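Le sucre en morceaux, l'assiette en carton et moi

20 mai 2018

Je me méfie des gens qui reçoivent « sans chichis ». D'expérience, sans chichis veut dire qu'on mange debout et que quelqu'un d'autre lave les verres. Donc quand Ylva Ljungberg a proposé, pour le goûter de l'immeuble, de ne sortir aucune vaisselle et de tout servir dans du carton, j'ai dit oui du bout des lèvres, en gardant mes tasses sous le coude.

L'argument principal, c'était le temps. Pas de pile dans l'évier, pas de torchons trempés, on plie et on jette. Je veux bien. Mais l'assiette en carton a un défaut que ses partisans passent sous silence : elle suppose qu'on y pose des choses raisonnables. Une part de quatre-quarts, oui. Une tarte aux fraises un peu juteuse, j'attends de voir. Alvar Amundsen prétend qu'il suffit d'en mettre deux l'une dans l'autre, auquel cas on en consomme le double et je ne vois plus très bien où est l'économie.

Le paquet de 30 m'a fait le goûter et il m'en reste. Elles sont correctes, je le reconnais, plus rigides que celles de mon enfance qui se pliaient dès qu'on les prenait d'une main. Le bord est large, un peu relevé, avec ces petites cannelures pressées qui sont censées donner de la tenue. Pour du sec, ça va. J'ai fini par m'en servir comme sucrier, le mien ayant perdu son couvercle en février.

Du blanc sur du blanc, il faut presque chercher les deux petits cubes du regard.

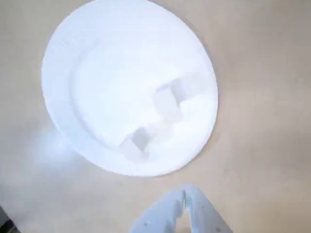 Et le sucrier, alors ?

Holger Lunde soutient qu'un sucrier est un objet inutile, que plus personne ne prend de sucre et que ceux qui en prennent peuvent se servir dans la boîte. J'ai entendu le même raisonnement pour les porte-couteaux, les dessous de bouteille et les ronds de serviette, et à la fin on se retrouve à boire son café au-dessus de l'évier. Je n'y crois pas. Une boîte ouverte sur la table, ça fait cuisine de chantier, et il y a toujours quelqu'un pour y plonger une cuillère mouillée.

Cela dit, racheter un sucrier ne m'enchante pas. Ceux que j'ai vus chez Haugland étaient soit trop petits, soit décorés d'oiseaux. Liv Eklund m'a conseillé un bol avec une soucoupe par-dessus. J'ai essayé trois jours : la soucoupe glisse, on la rattrape, on renverse le lait. Je ne recommande pas.

Reste l'assiette en carton, que je garde en attendant. Elle ne ferme pas, elle prend la poussière, et au premier courant d'air avec la fenêtre ouverte je ne donne pas cher de son équilibre. Je la remplis au fur et à mesure, quelques morceaux avant le café. Ylva trouve que c'est bien la preuve qu'elle avait raison. Je lui ai rendu le reste de son paquet, moins quatre assiettes.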